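How to record two-handed demonstrations with hand-held grippers

I've been collecting demonstrations for a while now, and the question I get most is how to start on two-handed tasks without ending up with a folder full of rubbish. So I've written down how I do it. It's aimed at people who already have a pair of hand-held grippers and have done some one-handed recording. If you haven't, spend an afternoon on pick and place first, then come back!

Pick a dull task

My first two-handed task was folding a tea towel, and it was a terrible choice (soft things never end up the same way twice, and I couldn't tell a good take from a bad one). Start with something stiff that has two ends. A food box, a tray, a ruler, that sort of thing. You want a task you can say in one breath: "take the box by both ends, lift it, put it down on the left". If you need the word "unless" in there, it's too complicated for a first go.

Write that sentence on a sticky note and keep it where you can see it. I drift without mine. By the thirtieth take I'm sliding the box instead of lifting it, and the model will happily learn both and then dither between them.

Set up the table

Clear yourself enough room to move both arms freely. You don't need a bare, tidy lab around you, and I'd rather you didn't have one. Ordinary clutter at the edges is good for the model, as long as it isn't in the way of your hands.

Shiny tables are a bit of a pain, because the reflections shift as the cameras move. I leave mine uncovered for most sessions and put a plain cloth down for a few, so the data has both. Blinds half down helps if you're next to a window. I start at 9 in the morning and do a second batch after lunch, just to get different light.

Calibrate, every single time

Both grippers need to agree on where they are. On the Gevetti pair I use, that means holding them still facing the marker board, waiting for the beep, then opening and closing each one fully, 3 times. It takes no time at all and I still skipped it once in March. I lost a whole batch of 14 takes, all with the left hand floating somewhere above the right one's head. Very annoying.

Record a take

1. Start with both grippers open and well back from the object, so the model sees the approach.
2. Move in with both hands together. If one gets there early, let it wait, still open.
3. Line the fingertips up with the ends or rims before you close. Go slower than feels natural for this bit.
4. Close both, pause for a breath, then lift.
5. Put it down, open both, and back away before you stop recording.

Facing the grippers towards each other across the object works best for long, shallow boxes. It feels odd, a bit like trying to shake hands with yourself, and if your arms don't like it you can have a second person take the far side.
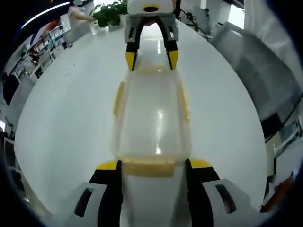
Getting a friend in does change the rhythm, mind you. Two people hesitate at different moments, so we count out loud: "in, close, up". Don't chat during the lift, or one of you will tilt it. And swap sides halfway through, or the model gets very used to one person's wobble.

Mix things up

Between takes, turn the object a little, shift it a hand's width, swap it for another one. I rotate through see-through boxes and solid ones, because clear plastic is hard for cameras and I want plenty of it in there. Move the start position of your hands as well. It's easy to forget that one.

Throw some away

Watch everything back the same day, while you remember what went wrong. I bin any take where a finger slipped and I rescued it by luck. Slips that I corrected calmly get kept and tagged "recovery", and those have been worth their weight in gold.

How many do you need? Our Cundenum set has 2,300 takes in it, which sounds scary, but the first model that did anything sensible was trained on far fewer. Do a small batch, train, see where it goes wrong, and record more of that. I name my folders by task, object and batch number, and I back them up before I put the kettle on.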